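Chapter 7
When the Machine Learns the Wrong Thing
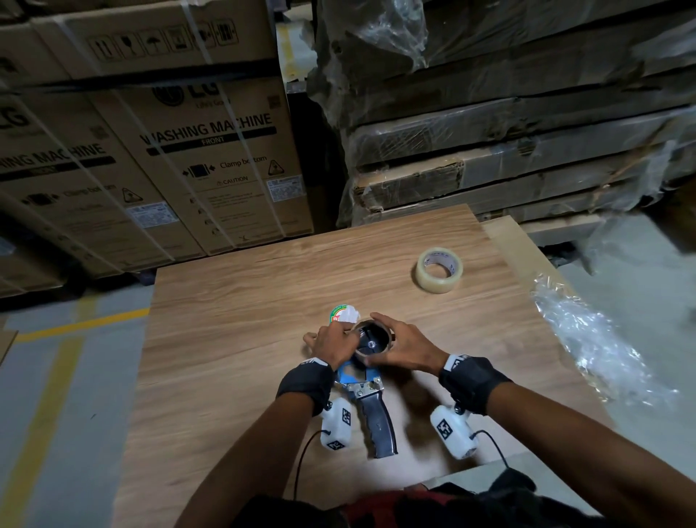

Most accidents with robots are dull to read about, and the one at the Gulwood warehouse in Setley was duller than most until it reached the grinder. Amrit Petrenko had trained a tool-handling arm there on recordings of people at work, 800 of them, and the arm had learned its lesson faithfully. Unfortunately it had learned all of it. A person holding a blue angle grinder or something like it will happily put the fingers of one hand on top of the cutting head and wrap the other hand around the side, with the bladed disk right there between them. People do this because they know whether the tool is plugged in. The wrist straps and the square black-and-white markers beneath them are good at saying where a hand is. On the subject of plugs they are silent.

The arm, then, took hold of the head of every tool it was given, running or not. For 50 shifts the tools were not running. The weekly report called this "stable performance."

In October somebody handed it a live one. The gripper closed, the disk bit into a finger pad, and a piece of rubber crossed the aisle and came to rest in a carton of shower curtains. The emergency stop worked. So did the alarm, which was wired to the loading dock, where it puzzled a truck driver.

Nathalie Grewal, called in from Markance to write up the fault, spent her first morning being told that the gripper was to blame. It had been ordered from the Xolalpa catalog as part number 1182 and was, by every test she ran, a perfectly good gripper. Her report ran to four pages. The useful sentence was on the third: the controller had no input that told it the state of the tool.

This chapter is concerned with that missing input and its many cousins. We begin with the difference between a fault and a failure, which the Gulwood staff used as if they were the same word. Section 7.2 takes up interlocks, including the kind that people tape down. Section 7.3 returns to the grinder and asks you to draw its fault tree, starting from the shower curtains and working back.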